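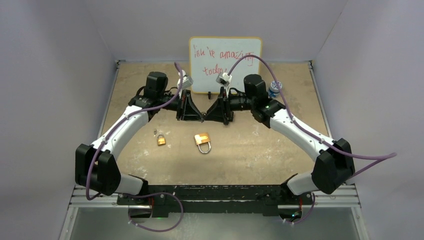
The Skesdale Fours is an amateur basketball league played in the town of Skesdale. Games are four against four on a full-size court, with no center jump after the opening tip. The season starts in September and ends in early spring.

Format

The league has 10 teams, each of which plays every other team twice. A game has 4 quarters of eight minutes, with the clock stopped only for free throws, injuries and time-outs. Each team gets 2 time-outs per half. If the score is tied at the end, the first team to score in overtime wins -- a free throw counts.

A player is out of the game after five fouls. Zone defense was banned in the first two seasons and has been allowed since then. The shot clock is set at 20 seconds, shorter than in most adult leagues, and scores tend to be high as a result.

Venues

Most games are played on Thursday evenings at Darerus Hall, which seats 500. The Chauke gymnasium is used when the hall is booked for other events. Its court is slightly narrower, and corner three-point shots there are taken from closer to the sideline.

Playoffs

The top four teams go on to the semifinals, which are single games. The final is a best-of-three series, with the higher-placed team choosing the venue for the first game. The winner receives the Hidden Cup, named after the sporting goods store that paid for the original trophy. Teams that miss the playoffs may enter a one-day shooting contest held on the weekend of the final.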